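Ranger petit, ranger vite

Fin décembre, l'atelier déborde. Toujours pareil. Chez Brurkar, à deux pas du canal, on mise sur le mur : paniers en fil métallique, gants dans l'un, profilés dans l'autre. Au sol, le moins possible. Enfin, en théorie.

Les petites pièces ? Un meuble à tiroirs, bleu canard foncé. Le goûter, lui, n'a pas encore sa place, les tournevis non plus. Kolář, l'atelier voisin, a tout étiqueté en 2 jours. Résulat : rien ne traîne. On verra en février.

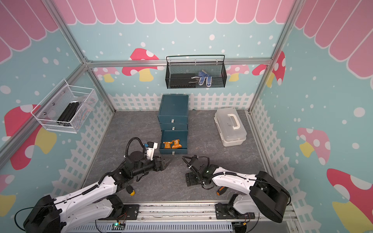
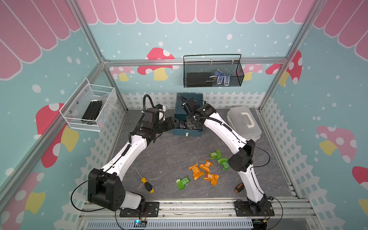 Au-dessus, le tiroir du bas ouvert ; ci-contre, sachets et tournevis au sol.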